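Painter's tape on a painted tabletop: how long can I leave it?
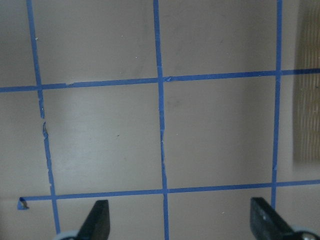
Blue tape on the light surface, one strip torn near a crossing.

Posted by mudroom_kj
I run a swap table for a seed and plant club, and every August we split the tabletop into rectangles with blue painter's tape so people know where their trays go. The top is painted MDF, two coats of Zendum satin over their primer. Last year the tape stayed down for nearly a month and took paint with it in a couple of spots when I pulled it. I'd like to do the same layout again this year without repainting afterward.

Questions: is there a safe number of days, and does it matter that the table sits by a south window?

Posted by Oxbow
The roll should have a clean removal time printed on the inside of the core or on the wrapper. Go by that and cut it in half if there's direct sun. The adhesive gets harder to shift the longer it sits in the heat.

How old was the paint when you taped it? That matters more than the tape.

Posted by mudroom_kj
Maybe a week old. It felt dry.

Posted by Oxbow
Then there's your problem. Dry to the touch and cured are different things. Most water-based satins want close to a month before you stick anything to them.

Posted by flatbrush
I'll disagree a little. I tape over week-old paint all the time for stripes and it comes off fine, but I pull it the same afternoon. A month on a week-old finish is asking a lot of any tape.

I'd also look at the primer. MDF edges and any sanded-through spots soak it up, and if the paint comes up in patches down to brown board, the primer never had a grip there.

Posted by mudroom_kj
It did go down to brown in both spots. They were near the front edge where I'd sanded.

Posted by Hollis T
Skip the tape. Chalk line or a soft pencil wipes off with a damp rag and you can leave it all summer. I have a cutting table marked that way and it's been fine for years.

Posted by flatbrush
Pencil burnishes into satin. You'll be scrubbing it, and scrubbed satin goes shiny. Chalk won't last ten minutes under wet plant trays.

Posted by Hollis T
Mine didn't go shiny. Depends how hard you press.

Posted by Kiran Joshi
I did finishing work at Flader for a while and we pulled a lot of tape off a lot of panels. What I'd do:

Sand the bad spots back with 130 or whatever you have close to that, feather the edges, then go over with something finer. Spot prime, let it dry overnight, prime again. Two thin coats of color. Then leave the table alone for a month.

When you tape, run a finger down it and stop there. No need to burnish it with a putty knife, you aren't trying to get a crisp paint line. Pull it back over itself at a low angle, slowly. If it starts to tear into slivers, stop and come at it from the other end. A hair dryer on low for a few seconds softens the glue. Mineral spirits on a rag will take off residue, but try it underneath the table first.

At the crossings you have tape on tape, so pull the top strip first. People grab the bottom one and it shreds.

Posted by mudroom_kj
That's useful, thanks. I did grab the bottom one. Would a coat of clear over the satin help?

Posted by Kiran Joshi
It helps if it's compatible. Water-based poly over water-based paint is normally okay. Scuff with 400 first, light pressure. It adds its own cure time, so start early.

Posted by Oxbow
Clear coat on a seed table seems like overkill. I'd fix the two spots and replace the tape every 7 days.

Posted by flatbrush
Replacing it that often is more pulling on the same paint. I'd go with the clear.

Posted by mudroom_kj
I have a half can of Chauhan matte poly in the basement, so I'll try that on an offcut and tape it for a week in the window. Will post what happens.

Recent threads
Primer lifting on MDF shelf edges
Rallerbridge brushes, worth the money?
Going from 300 grit to finer between clear coats
Removing old masking tape from window glass
Satin or semi-gloss for a potting bench

Last updated: August
Contact the moderators | Forum rules | Copyright the posters | Back to top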